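国际象棋比赛里的钟是做什么用的

你可能见过这样的画面:两个人坐在棋盘两边下棋,棋盘旁边放着一只有两个钟面的钟。每走一步,就有人伸手在钟上按一下。这只钟叫棋钟。这篇文章讲棋钟怎么用,比赛为什么要计时,还有初次参加比赛的小朋友应当知道的几条规矩。 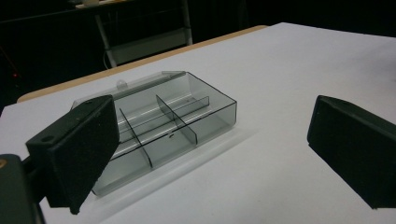
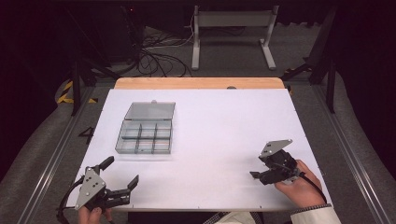
透明的分格盒
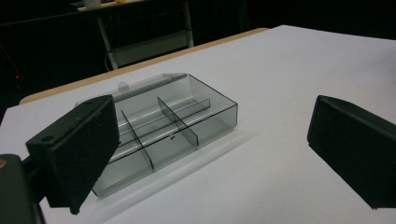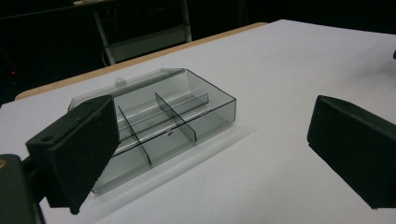
没有棋钟的时候

很久以前,下棋是不限时间的。一个人想走哪一步,可以想上很久,对手只能坐着等。有的对局从早上下到晚上还没有结束,看棋的人都回家吃饭了,棋手还在想。这样比赛很难安排,而且不太公平:有的人不是因为棋下得好才赢,是对手等得太累,后来走错了。

人们先试过用沙漏。每个棋手面前放一个,轮到谁走,谁的沙漏就漏沙;走完以后,把沙漏放平,沙子停住。沙漏的毛病是不太准,天气潮湿时沙子会走得慢一点,有时还会有人忘了放平。后来有了机械棋钟,再后来有了电子棋钟。

棋钟怎么工作

一只棋钟里有两个钟,一个归白方,一个归黑方。两个钟不会同时走。轮到白方想棋,白方的钟走,黑方的钟停着。白方走完一步,按下自己这边的按钮,白方的钟就停了,黑方的钟开始走。黑方走完再按自己这边,又换回来。

所以棋钟记的是每个人自己想棋一共用了多少时间。你在第一步想了很久,后面能用的时间就少了。怎么分配,由你自己决定。

机械棋钟上有一个小小的红色薄片,叫作“旗”。分针快走到十二的时候,会把旗慢慢顶起来;分针一过十二,旗就掉下来。旗掉下来,说明这个人的时间用完了。现在大多数比赛用电子钟,上面没有真的旗,屏幕会显示零,但是大家还是习惯说“掉旗”或者“超时”。

慢棋和快棋

不同的比赛,给的时间不一样。时间长的叫慢棋,时间短的叫快棋,特别短的叫超快棋。

拿特拉克库姆(Trarkcombe)少年赛来说,低年级组每人20分钟,高年级组每人45分钟。每人20分钟的意思是,两个人加起来最多下40分钟。如果双方都走得快,一盘棋很早就下完了,并不需要把时间用光。

梅尔特库姆(Meltcombe)的学校联赛还用一种办法,叫加秒。每走一步棋,电子钟会自动给你加上几秒。时间快用完的时候,加秒很有用,你至少来得及把棋子放好,再按钟。

为什么时间会影响下棋

下棋时有些局面很简单,只有一步好棋,一眼就能看出来。有些局面很难,要比较好几种走法。如果在简单的地方花太多时间,到了难的地方就不够用。

初学者常见的问题有两种。一种是走得太快,对手刚按钟,自己的手就伸出去了,没有看到后被吃掉。另一种是走得太慢,前面想得很仔细,后面剩下一两分钟,只好乱走。

可以这样练习:对手走完以后,先问自己两个问题。第一,他这一步想干什么?第二,我有没有棋子正被攻击?问完再找自己的走法。刚开始会觉得麻烦,练得多了,这两个问题几秒钟就能想完。

开局的几步,如果你以前学过,可以走得快一些。到了中局,棋子最多,变化也最多,应该多留一点时间。残局棋子少,但是不等于容易,一个小兵走错一格,赢棋可能变成和棋。

超时了就一定输吗

一般来说,时间用完就输了这一盘。不过有一个例外:如果对手剩下的棋子怎么走都不可能将死你,这盘棋算和棋。比如对手只剩下一个王,他不可能将死任何人,所以即使你超时了,也不会输。

还有一点要记住,如果你在时间用完之前已经把对手将死了,棋局在那一刻就结束了,之后钟上显示什么都不要紧。

如果你发现对手的时间用完了,应该说出来,或者把钟停下来,请裁判过来看。不同的比赛对低年级组可能有另外的规定,开赛前裁判会讲,听不懂可以举手问。

按钟的规矩

第一,用哪只手走棋,就用哪只手按钟。不能右手走棋,左手提前放在按钮上等着。

第二,先走棋,再按钟。棋子还在手里的时候不能按。

第三,按钟要轻。棋钟不是鼓,用手掌轻轻一按就可以。用力拍会吵到旁边的人,也可能把钟拍坏。

第四,不要拿棋子去按钟。

第五,如果你不小心碰倒了棋子,要在自己的时间里把它扶好,然后再按钟。不可以先按钟,让对手用他的时间替你摆。

第六,棋钟放在棋盘的哪一边,由裁判决定。通常一整排桌子都放在同一边,裁判走过去就能看清每一只钟。

忘记按钟怎么办

这件事每个初学者都会遇到。你走完了一步,忘了按钟,你的时间就一直在走,对手没有义务提醒你。有的对手会好心看一眼钟,有的不会,这两种都不算犯规。养成习惯最要紧:走棋,按钟,看看对面的钟是不是开始走了。

如果比赛要求记谱,顺序是走棋、按钟、写下这一步。先按钟再写,用的就不是你的时间。

钟坏了怎么办

有时候电子钟会没电,或者开始前设错了时间。遇到这种情况,不要自己去调,举手叫裁判。裁判可以把两边的钟都停下来,检查以后再继续。停钟的时候棋盘上的棋子不能动,也不要和对手讨论刚才的局面。

在家里怎么练

家里没有棋钟也能练。手机和平板上有免费的棋钟程序,把屏幕横放在两个人中间就能用。第一次可以设得长一点,每人20分钟,熟悉走棋和按钟的动作。等到不会忘记按钟了,再试试每人7分钟。

7分钟的棋很紧张,输了也没有关系。下完以后,两个人一起看看最后剩了多少时间,再说说哪一步想得最久。如果输棋的人钟上还剩一大半,说明他走得太快了,下一盘可以慢一点。

家里大人如果棋力比你强很多,可以让时间。比如你用20分钟,大人只用7分钟。棋子一个也不少,但是大人要走得很快,双方的机会就接近一些。

几个词

掉旗:时间用完。
时间紧张:剩下的时间很少,来不及仔细想。
加秒:每走一步,钟自动加上的时间。
让时间:棋力强的一方用比较少的时间。
封盘:很长的对局当天下不完,把要走的一步写在纸上,装进信封封好,下一次再继续。现在的比赛已经很少用了。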